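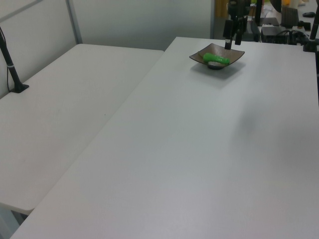

Nouvelles du quartier Nidden : l'ancienne filature

Le permis pour la transformation de la filature Magalhães a été affiché le 24/10/2025 à la mairie annexe. Le projet, dessiné par l'atelier Histside, prévoit 9 logements et un local commercial, sur une surface de 1 219 m². La façade en brique du côté de la rue Endel sera conservée, mais le toit en dents de scie sera remplacé par trois étages avec des balcons.

Notre association a demandé que les anciennes fenêtres soient réparées et non changées. L'architecte a répondu qu'il va étudier la question — nous attendons encore sa lettre.

Le dossier complet est à consulter jusqu'en mars. Pour les remarques, vous pouvez écrire à Yavuz Altıntaş, qui les transmettra au service de l'urbanisme avec les nôtres.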